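Forum Maison & Rangement > La vie de tous les jours > Le vide-poche sur la table : pour ou contre ?

Petine
Inscrite depuis 11 ans
Posté le 21 janvier 2023

Bonjour à toutes et à tous, et meilleurs vœux à ceux que je n'ai pas encore croisés par ici !

Je reviens vers vous avec un petit sujet sans gravité, mais qui m'occupe l'esprit depuis les fêtes. Chez nous, la table en bois clair du séjour est l'endroit où tout atterrit. On rentre, on pose, on oublie. Mon mari bricole un peu partout dans la maison en ce moment (il refait les étagères de l'entrée, une longue histoire), alors le mètre ruban passe sa vie sur la table, avec la télécommande et un feutre ou un bâton de colle selon les jours. J'ai fini par mettre au milieu une assiette bleu clair qui ne servait plus, en me disant qu'elle ferait un vide-poche tout à fait convenable.

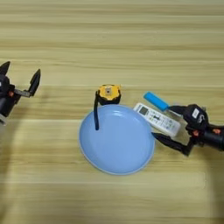
Le problème, c'est que les choses se rangent autour de l'assiette et très rarement dedans. Le mètre jaune reste au bord avec sa dragonne noire qui pend par-dessus, la télécommande blanche se met à côté, et moi je passe derrière tout le monde en soupirant. Je me demande donc si l'idée est mauvaise, si l'assiette est trop petite, ou si c'est ma famille qu'il faudrait changer (je plaisante, je les garde). Comment faites-vous chez vous ?

Vlad
Posté à la suite

Salut Petine,

Je vais être franc, je suis contre les vide-poches, et je l'ai déjà dit dans le sujet de Sisasier sur les entrées. Un vide-poche, ça appelle le bazar. Tu poses une assiette, on y met une clé, puis trois tickets de caisse, et en février tu y retrouves une pile morte et un bouton de manteau. Chez moi chaque chose a son crochet ou son tiroir. Le mètre va avec les outils, un point c'est tout. Pour la télécommande, si c'est bien celle d'une clim, il existe des petits supports muraux qui se collent à côté de l'interrupteur, on ne la cherche plus jamais.

Sisasier
Posté à la suite

Ah non Vlad, pas d'accord, et tu le sais bien ! Tout le monde n'a pas envie d'ouvrir un tiroir six fois par jour pendant des travaux. Quand on mesure, on repose, on remesure, le mètre doit rester sous la main, et je trouve l'idée de Petine très bonne, en plus d'être jolie. Ce bleu poudré sur du bois clair, moi ça me plaît beaucoup.

Par contre je crois que l'assiette est un peu plate pour cet usage. Avec un rebord aussi bas, on n'a pas le sentiment de ranger quelque chose, on le pose et voilà. J'ai eu le même souci avec une coupelle, et j'ai tout réglé avec un saladier en grès trouvé chez Prurnach, environ 13 euros à l'époque. Il est laid, mais il est profond et tout le monde vise juste, même les ados.

Maya Haddad
Posté à la suite

Bonsoir, je me glisse dans la conversation parce que j'ai vécu exactement la même chose, avec une assiette creuse de ma grand-mère que je ne me résignais pas à donner. Ma solution a été de lui confier une seule catégorie d'objets. Chez nous ce sont les chiffons : celui pour les lunettes, celui pour les écrans, et un petit carré que je garde pour la table. Le reste va dans une boîte en carton sur le buffet, et je vous assure que la boîte en carton n'a jamais vexé personne.

Petine, as-tu essayé de vider complètement la table pendant quelques jours et de ne laisser que l'assiette ? C'est un peu radical — j'en conviens — mais on voit tout de suite ce qui revient tout seul et ce qui pouvait très bien vivre ailleurs.

Petine
Posté à la suite

Merci à vous trois, je vous lis avec mon thé et je ris toute seule. Vlad, tu as sans doute raison sur le fond, mais les crochets sont justement prévus sur les étagères qui n'existent pas encore, alors il faudra patienter. Maya, j'ai adoré ton idée et j'ai commencé tout de suite : le mètre et la télécommande sont priés d'aller voir ailleurs, et l'assiette accueille le petit chiffon bleu vif, à plat, tout simplement.

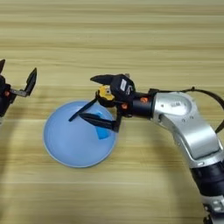
Temps de lecture du sujet : 3 min

Je dois dire que les deux bleus ensemble me font plaisir, le chiffon est bien plus soutenu que l'assiette et ça réveille la table. Mon mari a demandé où était passé son mètre, évidemment, et je lui ai montré le panier de l'entrée. On verra combien de temps il tient !

Vlad
Posté à la suite

Je reconnais que c'est plus net. Je maintiens pour le tiroir, mais je m'incline pour le chiffon. Pense à le laver de temps en temps quand même, un chiffon qui traîne dans une assiette, ça finit par ramasser toute la poussière du séjour.

Sisasier
Posté à la suite

Vlad qui s'incline, je garde le lien ! Petine, si jamais l'assiette retrouve sa place à la cuisine, dis-le-moi, je passe chez Prurnach le mois prochain et je peux regarder s'il leur reste des saladiers.

Petine
Posté à la suite

Volontiers, mais pas en marron s'il te plaît, on a déjà le canapé.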